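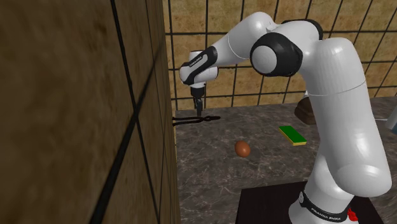

The Pond at Nendstead

I bought the pond in September. The house came with it, but anyone who saw my face at the closing knew which one I was paying for. It was 57 feet across at the widest point, shaped like a kidney bean, and so green you could have painted a barn with it. I loved it right away!

My sister said to fill it in. The man at the feed store in Larnum said to fill it in too, and offered me a price on the gravel. I bought a rake instead, and a pair of chest waders two sizes too big, and on the first dry Saturday I walked in up to my ribs and started pulling.

Oh, the things that came up! String algae in long wet ropes, a garden chair, half a croquet set, a boot with a newt living in it (I put the boot back). By lunch I had a heap on the bank as tall as the wheelbarrow, and it smelled like the bottom of every vase in the world. I ate my sandwich beside it and felt wonderful.

The old owners had left a notebook in the pump shed, wrapped in a bread bag. Most of it was weather. In between were notes about the fish, in small square pencil letters. "Osman up at six, took bread." "Osman sulking under lilies." "No sign of Osman, ice." The last entry just said 626, underlined twice, and I still have no idea what that was. Gallons? A phone extension?

So now I was looking for a fish. Every evening I put out barley straw and checked the pump, a wheezing old Cuvard that had to be kicked on the left side, and then I sat on the upturned bucket and watched the water. It went from pea soup to weak tea. One night I could see my own hand down to the wrist, then to the elbow. I called my sister to tell her about the elbow and she was very nice about it.

The frogs came back before anything else, some 200 of them by the sound of it, all shouting at once. Then dragonflies, and a heron, who I chased across the lawn in my socks, yelling and waving a colander.

The morning after the heron I went down early with a heel of bread in my bathrobe pocket, just in case. The pump was humming away without being kicked. I tossed in a crumb and it floated. I tossed in another. Under the lilies something turned over, slow and orange and as long as my forearm, and came up with its mouth already open.

"Osman," I said, and gave him the whole heel.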